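Bedroom tidying talk - notes, Plavell parents' evening
1 April 2024. 20 mins plus questions. Simone doing the slides, nod when ready.

OPENING

Say hello, thank Cillian Flanagan for the room. Phones off, me included.

Ask who has trodden on something in the dark this week. Wait for hands. Don't rush it, I always rush it.

Then the number. Did a count at home last August, every soft toy in the house, cupboards and car as well. 69. Two children. Let that sit for a sec.

Main point, say it early: toys end up on the bed, so start at the bed. It's the biggest flat surface most of us own and we walk past it all day looking for somewhere to sort things.

SLIDE 1 - THE BED AS A TABLE

Duvet off, or folded right down. Plain sheet if you have one, grey is good, bright things show up on it. Basket goes on the bed with you, not on the floor. Saves your back and you stop kicking it.

One toy up, one toy in, next. Banana, durian, the orange one. Small people like saying the names out loud so let them. (Durian - explain if blank faces. Big spiky fruit, smells. The plush sort doesn't.)
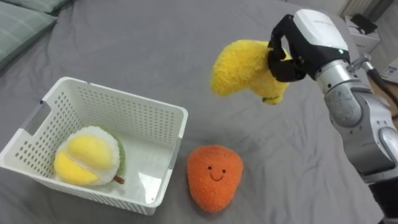

SLIDE 2 - WHICH BASKET

Get this bit right, most of the questions last time were on it.

Holes in the sides. Air gets through, and you can see a bit of what's in there without tipping it all out. Handles at both ends so a child can take one end and you take the other. Smooth rim, run your finger round it in the shop. Rough plastic snags fluffy fabric and then you've got bald patches.

No lid. Tried lids for a whole winter at Nolton playgroup, they ended up as sledges. Lids are for things you want to keep away from children, toys are the opposite.

Size - if you can't carry it with one arm when full it's too big. Aparecida had one the size of a bath, it never left the corner and nobody could reach the bottm.

Wicker: pretty, sheds bits, catches on tights. Fabric tubs fall over. Cardboard ok for a month or so.
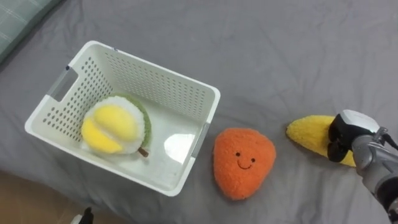 Stopping too soon and stopping too late, my two favourite mistakes. Too late is when you keep cramming because it's only one more rabbit, and by Thursday-ish it's all back out on the carpet. Leave a gap. With the durian lying on its side in there you've still got clear floor to the right of it, and that's the spot for the mango or persimmon or whatever we decide the orange thing is (ask the room, good for a laugh). Soft toys squash but don't plan on it. If it only fits when you lean on it, take two out and put them on the swap pile.

SLIDE 3 - SORTING, KEEP IT SIMPLE

Tried sorting by colour, by size, by who gave it. All daft. By family works - fruit together, bears together, sea things together. A three year old can do fruit. A three year old can't do "gifts from your dad's side".

Subbarao Pinto's lot do it as a shop. Basket is the shop, someone's the customer, everything has to be back on the shelf before closing. He says 23 minutes first go, much quicker after. Check with him it's ok to quote.

Washing while you're at it. Read the label. Pillowcase, tie the top, cool wash, dry flat. Check stems and eyes and anything stitched on first, pull gently, if it wobbles sew it before it goes in.

SLIDE 4 - WHERE THE BASKET LIVES

Sort up at the head end, by the pillows. Things roll less and you've got the whole rest of the mattress for the pile. Work from the foot up towards the basket.

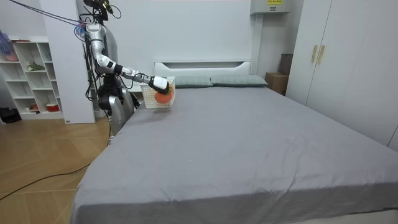
Then it has to come off the bed before bedtime, every night, or you'll be moving it at eleven o'clock half asleep. Bottom of the wardrobe is best if there's room. Low enough for the child to fetch it themselves. Under the bed second best - dust. Top of the wardrobe is no use to anyone under five foot.

Box for outgoing. Any cardboard box, on the floor, same place always. When it's full it goes, don't look through it again. Washington Rezende takes ours to the Miranda hall sale, they had 238 soft toys in on one table last time. Mention he'll take bags tonight if people have brought any.

SLIDE 5 - IF THEY WON'T JOIN IN

Don't turn it into a telling off. Start it yourself, badly. Put a bear in with the fruit and wait to be corrected.

Same time each day, before tea for us. Song if you must.

Favourite one never goes in the basket. It sleeps on the pillow, it's exempt, say so out loud.

QUESTIONS - likely ones
Sharing a room? One basket each, same size or there'll be war.
Lego? Different talk!! 
Cats in the basket? Yes, they will.

Handouts on the chair by the door. Chairs back againts the wall before we go, hall wants locking by nine.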